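Date: 2021-07-27
List: bench-and-panel
Subject: Re: green pushbuttons - how are you all storing them?

Quick one before I lock up, sorry for the state of it.

Iresha Jayasinghe wrote:

> Hello all. We've got a mixed delivery of pushbuttons for the Talavera panels,
> greens mostly, and they are rolling about in a carton with the contact blocks
> already clipped on. Two blocks arrived cracked. How do other people keep them
> on the bench? I don't want to buy a rack for 161 switches if a box will do.
> Also do you take the blocks off before storing or leave them on? Gorkard say
> leave them on but then Gorkard also sent them loose in a carton.
>
> Iresha

Box will do. We had a big lot in January, 1000 of them for Kalance, and never bought a rack. What we do:

Shallow metal tray for the ones being worked on. Ribbed floor if you can find one, ours has long channels in it and the switches don't wander so much. Few at a time. If you fill it they start knocking into each other and you're back to the carton.

Blue plastic bin next to it for the rest. Open top, no lid. Lay them in, don't tip them in. That's how you get cracked blocks, the drop onto the terminals more than anything in the post I'd say.

Brown paper under the lot. Big sheet, covers nearly the whole table. Cheap off the roll and a dropped screw shows up on it far better than on white, plus when it's mucky you fold it up and bin it. Tape the corners or it creeps.

Blocks on or off - we leave them on if they're going straight in a panel within the month. Off if they're going on the shelf, blocks in one bag, heads in another, label on both. Fonari ones have a little lever that gets stiff if you keep doing it so don't take them on and off for fun. I did 11 in a row once to check the numbers and two of them never felt right after.

Other thing, put the caps all facing the same way. Sounds fussy but you see straight off if a red has got in with the greens. Had that happen on the Kalance job and it got as far as the door being drilled.

Have put the bench below so you can see the spacing, tray at the top and bin underneath. You don't need alot of room for it.

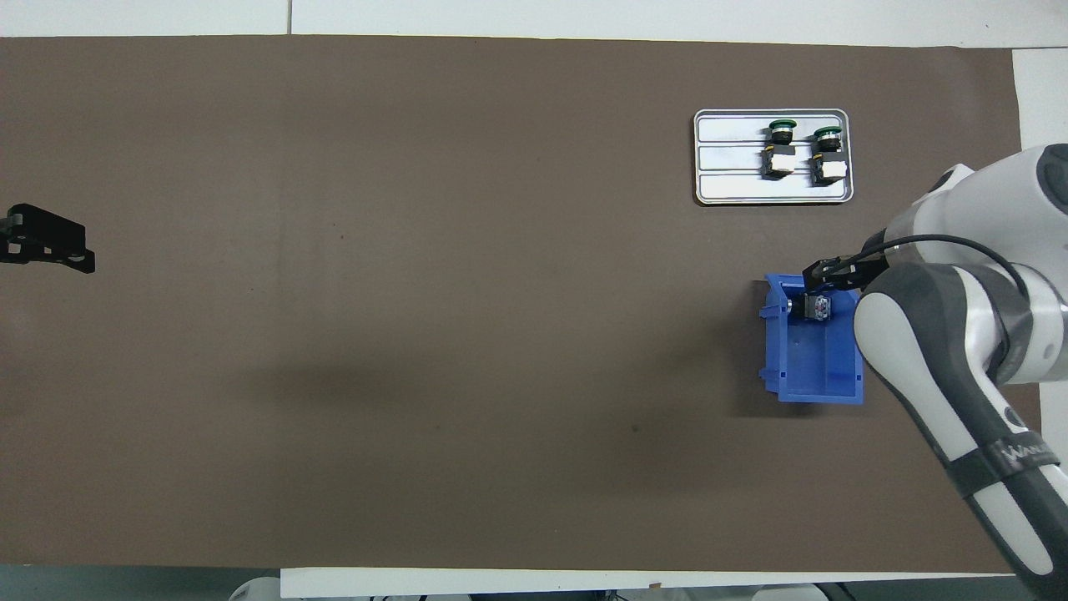

Two greens in the tray, bin just below it on the brown paper.

Don't go deeper than that on the tray, you want to get your fingers round the collar without fishing. And send the cracked blocks back to Gorkard, they'll argue but they do swap them if you keep the carton. Did you keep teh carton?

Will look for the tray supplier when I'm next in, it's written on the wall somewhere.

R.

Recent messages in this list
Re: ferrules, which crimper
Label printer eating tape again
Wanted: offcuts of DIN rail, any length
Re: Re: Talavera door drawings
Bootlace colours (old thread, reopened)

Get the list as a weekly digest. Enter your email address to sign up. You can leave at any time.

This site uses cookies to remember your login. Accept | Settings

Contact the list owner | Archive rules | Back to top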